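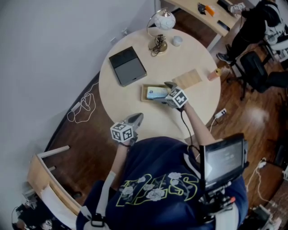

2/6
Okay, desk reset thread, part two! The round table is my favorite spot in the whole place and it had turned into a dumping ground. New rule from today: small stuff lives in the light wood tray.

3/6
The lamp stays. Brass, white globe, curved arm - I love it so much. Next job is that black cord bunched up at the base.

4/6
Kacper Tokarz told me to try 20 minutes a day instead of one giant Sunday. He's so right!!

5/6
Keeping the little pink container with the yellow lid out too. It makes me happy every time I sit down.

6/6
Floor cables tomorrow. Send me your best cord tricks, please!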